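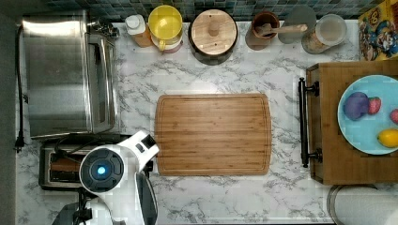
ISOW, 28/05/2022

The equipment request for the coming budget year is due in June, and I have been asked to set down in writing how the figures for the kitchen station were arrived at. I am publishing the greater part of that note on my own page. Several readers who manage similar benches have written to ask what such a station costs to keep, as distinct from what it costs to buy, and the published price lists are of little help to them.

The request is divided into three parts: the arm and its fittings, the furnishings of the counter, and a reserve. In previous years we submitted a single line. It was approved without difficulty and proved very hard to manage afterward, as every replacement kettle or gripper pad had to be argued for separately. Under the present arrangement, anything a visitor would recognize from an ordinary kitchen belongs to the second part. Anything that requires a supplier's part number belongs to the first.

Delivery times have had more influence on the plan than prices. Prellico has quoted 19 weeks for a second arm, and its quotation is valid for 30 days. A request approved in June therefore leaves very little room for a second round of questions. I have asked that the arm be considered ahead of the other items, even if this means the furnishings are reviewed at a later meeting.

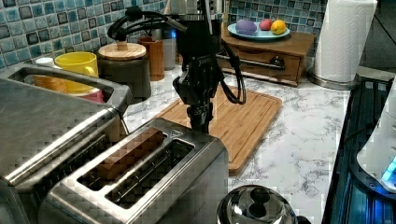

Cabling was the weakest entry in last year's budget. We had allowed for the standard set and nothing more, on the assumption that cables would last as long as the arm they served. Anyone preparing a similar request should look at the path the cables take before settling on a number. With the arm reaching straight down to the toaster, the black cables loop well out to one side and pass over the bracket at the top, and it is this free length that has to be priced, together with a spare. The Galteo set comes closest to what we need. I have entered it twice.

The furnishings come to 1093 euros. This covers a toaster, a toaster oven, cutting boards, trays, canisters, plates and a modest quantity of duplicates. I was asked whether used appliances would serve. They would for some tasks, but a model that can no longer be bought in a shop is a poor choice for work that may have to be repeated two years later. The request specifies new appliances currently on sale, with one duplicate of each kept in its box.

Consumables remain in dispute. Bread, fruit and paper towels have until now been paid for from petty cash, and the finance office would like to see them in the main request. I have no objection, provided the purchases do not each require an order form.

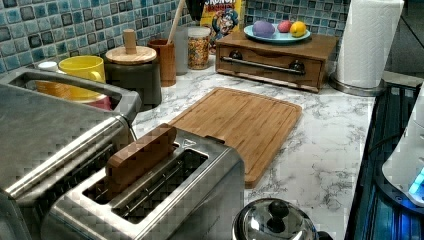

Rüdiger Kleinschmidt

Some savings are available in this area. A wooden block cut to the size of a slice of bread can stand in a toaster slot for placement work, and it does not go stale or leave crumbs. I have entered a small sum for timber and workshop time. Real bread stays on the list in a reduced amount.

The reserve is the part most likely to be cut. It is intended for gripper fingers and for one unplanned repair, and I would ask that any reduction be taken from the furnishings first. Ignacio has the supplier quotations and will attach them to the final version. Corrections to the figures should reach me before it is submitted.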